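Samonte wants $166 for a toy-sorting afternoon

2024-05-04

Home-organizing outfit Samonte has started selling what it calls a guided toy reset, an afternoon session in which parents bring in their overflowing bins and leave, the company says, with a system. The price is $166 per family. Bins are extra.

We have some doubts.

The pitch goes like this. Most households own far more small toys than they think, and the answer is to handle every single one. Pick it up, decide what it is, put it with its kind. Balls go with balls and blocks go with blocks, and anything that can't be named in a few seconds goes in a tub marked "later." Samonte's flyer says one family in its trial run sorted 1,047 pieces this way before dinner. The flyer doesn't say how many people were in the family, or what time dinner was.

There is nothing wrong with the method. It is also what every preschool teacher in the country does at the end of the day, for free, with a song. What the $166 seems to buy is a table, a supervisor and a set of printed labels. Founder Danica Gajdoš told us the labels are "the part people underestimate." A pack of 100 can be bought separately from Pitow, the label maker that also happens to be sponsoring the sessions.
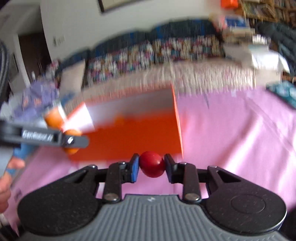
Sofia Bettencourt thinks we are being unfair. Her two boys had been through three storage systems by the time she signed up, she wrote to us, and the round things were always what broke them – a ball rolls out of any open shelf, and after a week the whole floor is back where it started. Samonte had her put the balls in a deep bin with a lid, and she says it is still working. She went in July, during the trial, and paid nothing.

That last detail matters. Everyone Samonte put us in touch with took part in the trial, so we have yet to hear from anybody who paid the full price. Asked for numbers on how long the results last, Gajdoš pointed to a customer survey with 2,888 responses. It turned out to cover all of the company's services, closets and garages included, and it asked whether people enjoyed their visit. Whether the toys stayed put wasn't on the form.

Rival organizer Gikton sells a similar plan as a download and lets customers do the handling at home. Reynaldo Layug, who runs it, is no more convincing on the question of what happens after a month. He said families "tend to settle in," and did not elaborate.

Samonte says sessions will run through July, with more dates to come if they fill up. Refunds are available until the labels are opened. A lidded bin, meanwhile, can be had at any hardware store.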